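Deuxième mois sur le jeu de démonstrations de cuisine, nom interne Trustitz. J'écris ces notes surtout pour moi, et pour ceux qui reprendront le protocole en février.

## Où on en est

Le compteur est à 1087 épisodes conservés, toutes tâches confondues. La tâche courante est du pick-and-place sur planche à découper : saisir un récipient, le poser dans la zone centrale, relâcher, remonter. Dit comme ça, c'est trivial. La difficulté est dans la distribution des poses initiales, que l'opérateur humain resserre sans s'en rendre compte. Au bout de 20 essais, tout le monde remet l'objet au même endroit, avec la même orientation.

Pour casser cette habitude, le script tire une position et un angle avant chaque épisode et les affiche sur l'écran de l'opérateur. La planche elle-même tourne de quelques degrés entre deux séries. Je la laisse volontairement de travers par rapport au bord du plan de travail, sinon le modèle apprend l'alignement avec le marbre et se perd dès qu'on change de cuisine.

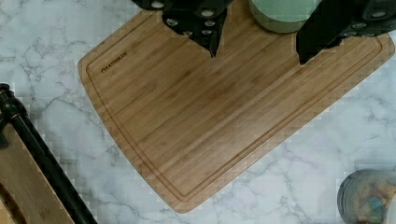
Faut-il garder les épisodes ratés ? Tout dépend de l'usage : pour du clonage de comportement pur, on les écarte de l'entraînement, mais on les archive avec une étiquette d'échec, parce qu'un classifieur de succès en aura besoin plus tard.

## La rainure

La rainure à jus m'a coûté une demi-journée. Un récipient posé à cheval dessus penche légèrement, et l'annotation « posé / non posé » devient discutable. Afaf Fakhoury, qui relit les annotations, classait ces cas en échec ; moi en succès. Nos deux lots étaient donc incohérents sur 35 épisodes. On a tranché : si la base touche la rainure, c'est un échec, même si l'objet tient. La règle est arbitraire, mais elle est écrite et deux relecteurs arrivent au même résultat.

Autre point, la vue poignet. Les doigts de la pince y occupent toujours la même zone en haut de l'image et masquent une partie de l'objet au moment de l'approche. J'ai essayé d'entraîner sans la vue large pour économiser du calcul. Sur la validation, la politique descend correctement mais hésite sur le choix de l'objet quand il y a plusieurs récipients sur le plan. Je garde donc les deux flux, synchronisés par horodatage matériel.

## Les distracteurs

Le fond reste chargé exprès : bocal de pâtes, porte-ustensiles noir, essuie-tout, plateau d'aliments factices. On permute leur place entre les séries, jamais pendant. La première version, tournée à Grosside sur un plan nu, donnait de très bonnes courbes et un comportement inutilisable ailleurs. 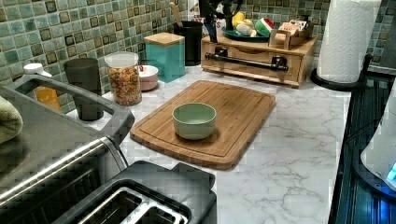
*Bol vert menthe sur la planche, distracteurs le long de la crédence.*

## Format et tri

Chaque épisode est écrit par Harb, notre enregistreur, puis passé dans Jurik, un petit script de contrôle. Il rejette :

- les épisodes avec trame manquante sur l'un des flux ;
- ceux où la pince ne s'ouvre pas avant la dernière pose enregistrée ;
- les trajectoires avec une pause de plus de deux secondes au milieu du geste.

Le dernier critère est sévère. Une pause de l'opérateur est un bon signal d'hésitation, et le modèle la reproduit très fidèlement, au même endroit, indéfiniment. J'ai préféré perdre des données.

Reste à faire : 80 épisodes avec le bol placé hors de portée directe, pour forcer une approche de biais, puis réannoter l'ancien lot avec la règle de la rainure. Je n'ai pas encore décidé si les épisodes de Grosside restent dans le jeu ou partent dans un dossier à part.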